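Home Docs Data Hardware Changelog Contact

Retamik Weigh-and-Place: data card
January 17, 2024, by Tsutomu Nomura
Last updated: see changelog

**Summary**
202 teleoperated demonstrations of a bench weighing task, recorded at the Plimora lab in Nagano. The operator drives the arm with a leader device. A smaller set, tagged `kin`, was taught by hand guiding with the arm in gravity compensation. Don't mix the two without normalizing joint velocity; the hand-guided episodes are slower and have longer pauses before grasp.

**Task**
Pick up the glass beaker, place it on the platform of the electronic scale, release, wait for the reading to settle, return the beaker to the table. An episode starts with the beaker off the scale and the display at 0.0. 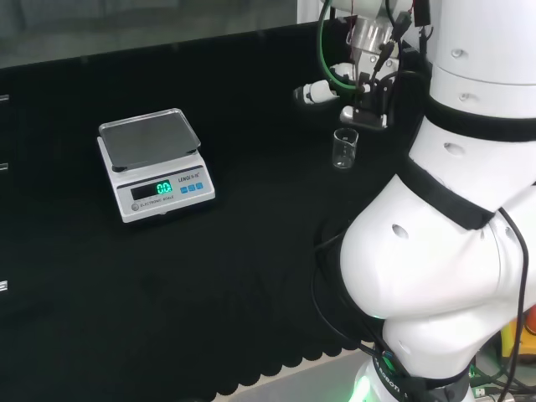
Episodes run roughly 10 seconds each. Start position of the beaker varies; the scale is moved only between sessions. Operators were told to approach from above and not to correct the placement once the fingers had opened.

**Contents**
- `joints/` joint positions and gripper width
- `rgb/` head view
- `meta.json` operator ID, session, mode (`tele` or `kin`), success flag

**Known issues**
- Session 3: gripper width is logged one step late.
- Session 6: success flags were entered by hand in October and have not been rechecked.
- The display reading is not logged. Read it from the head view if needed.

**Loading**
Use the Unow reader, with `mode` set explicitly. The default returns `tele` only.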